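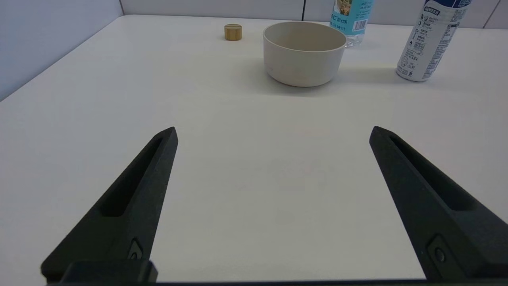 Where do you put a lid when you take it off the jar? Wherever your hand happens to be, and that is how most of us lose them.

I've been thinking about lids since February, when I finally emptied the drawer next to my stove. There were 44 of them in there (I counted, I was in that kind of mood), and most had no jar anywhere in the house. Plastic ones, tin ones, one big cork thing that smelled like cloves. My husband wanted to throw the whole lot out. I said give me a weekend, and then I took two.

So here's my opinion, and I know it's a lot of opinion for such a small object: we should all own fewer containers, and the ones we keep should have wooden tops. Plain wood, no knob, no rubber ring if you can live without it. I've gone back and forth on this with my friend Tadhg Phelan, who is a glass-and-clamp man and will not hear a word against his clamps. He says wood warps. Sure, it does if you leave it sitting in the sink! Wipe it, dry it, set it somewhere out of the steam, and it'll be fine.

What I love is that you can find the thing. Put a wooden cap down on a pale table next to a cream bowl and a water bottle and you'll spot it from the doorway. A clear plastic lid on that same table? Good luck. I've put my elbow on them. I've served dinner on top of one.

And then there's the grain. I bought a set of Havuvden canisters a while back, mostly for the tea, and I could tell you which top goes with which canister just from the lines in the wood. The rice one has a knot near the rim. The oats one is so pale it's almost blond. I never labeled any of them and I've never once put sugar in the soup. 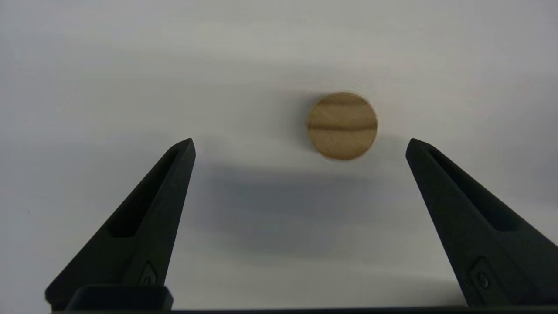

A small wooden disk, with one dark band of grain running across the middle.

Tadhg's other argument is money, and okay, he has a point there. The Zundano shop downtown wanted $42 for a canister I could've replaced with a pickle jar. I didn't buy it. I stood there holding it for a good long while, though, and I'd probably do it again.

But look at what the cheap stuff costs you in aggravation. Over 200 times a year, easy, I used to dig through that drawer for a lid that almost fit. You know the almost-fit! It clicks on one side and pops up on the other, and you push it down and pretend you didn't see, and then the crackers go soft.

I kept nine lids in the end. The cork one stayed too, even though it fits nothing, and it's on the windowsill next to the dish soap.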